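Minutes of the office kitchen meeting, Lostano building, second floor
Fri 1 June, 13 people present, minutes written by Custódio Torres

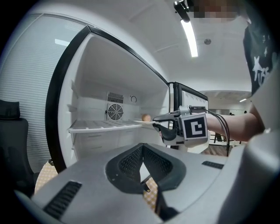

1. Minutes of the last meeting
Accepted with one correction. The deposit for the coffee machine was 61 dollars, and it was paid by the Stindthorpe team.

2. Refrigerator
The white refrigerator stays in its place for now. It was proposed to move it next to the sink, but the cable does not reach and we do not want an extension cord on the floor.

The wire shelf is for shared food: eggs, butter, milk. Private lunches go in the lower part, with name and day written on the box. Small plates should not be left on the shelf after eating. Eggs must be in a carton or a bowl, please, they roll easily.

There was a long discussion about the temperature dial. Some colleagues turn it up before the weekend and others turn it back on Monday. Decided: only the person on kitchen duty changes it. Nothing should be put against the vent and the fan at the back wall, also when the shelf is full.

The doors are to be closed by hand until they touch the rubber all the way -- do not push with the knee.

3. Cleaning
The refrigerator will be emptied every second Friday at four o'clock. Food without a name is thrown away. The Saxena team asked for a reminder by e-mail one day before, and this was agreed. Dish soap and cloths are kept under the sink, not in the copy room.

4. Replacement
Trirent sent an offer for a new refrigerator with installation, 591 dollars. From the kitchen budget of 2376 dollars we have still to pay the water filters and the new cups. Seven were for waiting, four were for buying now, two did not vote. The offer will be discussed again in August.

5. Other points
The key of the supply cabinet is missing again -- whoever has it, please bring it to the front desk.
The toaster crumbs were mentioned. No decision.

Meeting closed at 3:40 p.m.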